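Household Goods and Where They Come From
Session 8: brooms, brushes and the people who make them

Hello again everyone. I've typed these up from what I said in class, plus a few bits I forgot to say because we ran over (sorry to whoever had the room after us). Please read them before the seminar and bring one brush from home. Any brush will do, even a horrible one!

Last time we did soap and how it went from something cut off a block by the grocer to something with a name on the wrapper. Brushes went through much the same change, only slower, and I think they're more fun because you can still take one apart and see how it was done.

So, the basics. A hand-made brush has a stock (the solid part) and a fill (the bristle or fibre). The old way of joining them is called pan work. You drill holes in the stock, dip a bundle of fibre in hot pitch, bind it with thread, dip it again and push it in with a twist. The other way is drawn work, where a loop of wire pulls each bundle through from behind and a thin back is then fixed on to hide the wire. If your brush from home has a separate back, have a look along the side for the join.

Our main case is the Stalbridge workshop, which I keep going on about. It was run by the Tazi family, and Doaa Tazi very kindly let me go through the order books. In one December they sent out 1,790 brushes, nearly all of them plain scrubbers for kitchens and dairies. The price list from the same year has 183 separate lines on it, and some of those are wonderfully fussy: a brush for lamp glasses, one for the necks of bottles, one just for the insides of teapots.
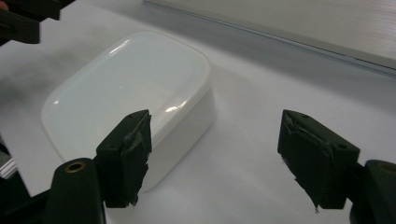
Page last changed: 10/09/2023

Why so many? My own view is that it was down to the shops. Ironmongers wanted something to hang up that the shop across the road didn't have, and a workshop could change the shape of a stock in an afternoon. Hicham Amrani argues the opposite in your reading. He thinks the customers asked first, mostly cooks and cleaners who knew exactly what they needed, and that the shops only passed it on. I go back and forth on this! Have a think about which side the order books support, and look closely at page 22, where the same customer sends a brush back twice to have the handle altered.

Then there are the names. Simlow and Avlow were both sold as better sorts of scrubber, and as far as I can tell from the books they had the same fill and the same stock with a different label. Morsy was a separate thing, a softer brush for clothes, and cost a good deal more. We'll come back to naming when we get to polish and blacking.

For the seminar: read the Amrani chapter, pick one line from the price list and write half a page on who might have bought it. Don't worry about being right, I'd like to see how you get there. Copies of the list are in the folder outside my office, and please put it back when you've finished with it.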